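双腕作業台での教示データ収集:ボウル課題の記録手順を改訂

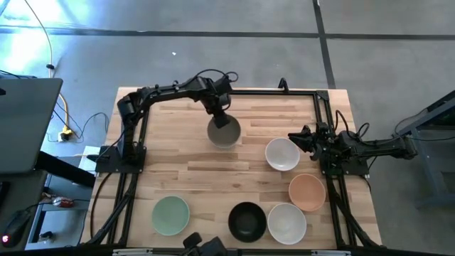
双腕作業台とボウル6個。左アームのグリッパが灰色のボウルの縁に達した時点。

Skamuraの学習用データ収集では、9月からボウルの把持・移動課題の記録手順を変更した。変更点は初期配置の決め方、エピソードの区切り、失敗例の扱いの3点である。担当はGilberto Ccori(収集)とAreeba Warraich(検収)。

初期配置
従来はオペレータが任意にボウルを置いていた。旧データを集計したところ、配置が台の中央に偏り、縁どうしが近接した例が不足していた。改訂後は配置表を生成ツールGrakikから出力し、その順に並べる。表には孤立した配置と、隣のボウルと縁がほぼ接する配置の両方を含める。後者ではグリッパの指を差し込む隙間が限られ、接近方向の選択が結果を左右する。ボウルはすべて開口を上に向け、中身は入れない。色の組み合わせは固定せず、同色のボウルが複数ある場合は指示文に位置を併記する。「白いボウル」だけの指示は検収で差し戻す。

エピソードの区切り
記録は両アームが待機姿勢にある状態で開始し、対象を離して待機姿勢に戻った時点で終了とする。片腕のみを使う指示でも、他方の関節角は同じ周期で保存する。開始後に動作のない区間が5秒を超えたエピソードは、前処理で該当区間を切り詰める。切り詰めの前後で時刻情報は書き換えない。1配置につき連続2回まで収録し、その後は次の配置に進む。

失敗例の扱い
把持し損ねて持ち直した記録は破棄せず、「再試行あり」のタグを付けて残す。対象外のボウルを押し動かした場合は「接触あり」とする。両タグの併用は可。台から落下させた場合のみ中断とし、学習用の集合には入れない。中断の記録はNaqvi形式のログに理由コードを残すこと。コードが空欄の中断は集計できない。

検収
20エピソードを1単位として提出する。Warraichが映像と関節角の同期、指示文と操作対象の一致、タグの有無を確認する。単位内に同期ずれが見つかった場合は、その単位全体を再確認に回す。差し戻しの理由で現在最も多いのは指示文の誤りで、左右の取り違えが大半を占める。左右は固定カメラの映像を基準とし、オペレータの立ち位置を基準にしない。

旧手順で収録したデータは別集合として保持する。新旧を混ぜた学習の可否は、Omavtonでの比較評価が済んでから決める。評価条件は固定配置と未知配置の2種類とし、結果は次号に掲載予定。配置表の不備はCcoriまで連絡のこと。

最終更新:9月
シェア 5 コメント 2
当サイトではCookieを使用しています。閲覧を続けた場合、Cookieの使用に同意したものとみなします。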